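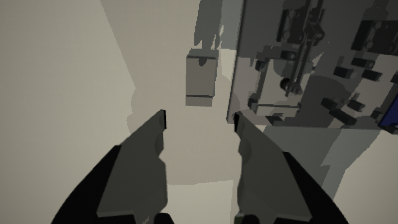 *Gripper open, pale tabletop behind.*

Trumpet care between gigs - quick version. Valves first. Wipe old oil off before adding new, four drops each is plenty. Don't mix brands, it gums up. Slides want grease, not oil. Stuck mouthpiece? No pliers!! Take it to a shop with a puller.
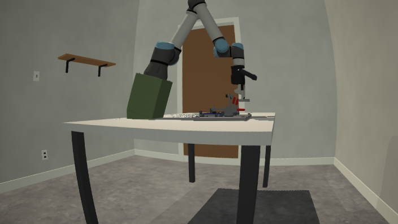 Mutes get dented because they roll. Cork side up, old sock over each one. Then into a box with straight sides, like the dark green one near the back left corner of the table - back corner is good, elbows dont reach. Cork gone shiny? Light rub with 600 grit, thats it. Perla Alvarado uses chalk instead, works too.

Sheet music: flat, never rolled. Pencil only. Number the charts on the back, Benjie Umali's book goes up to 203 and he can find anyhting.

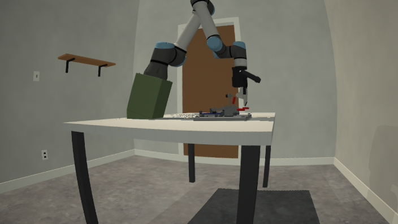 *Fingers pointing down, box on the left.*

Bath for the horn every September. Lukewarm water, never hot.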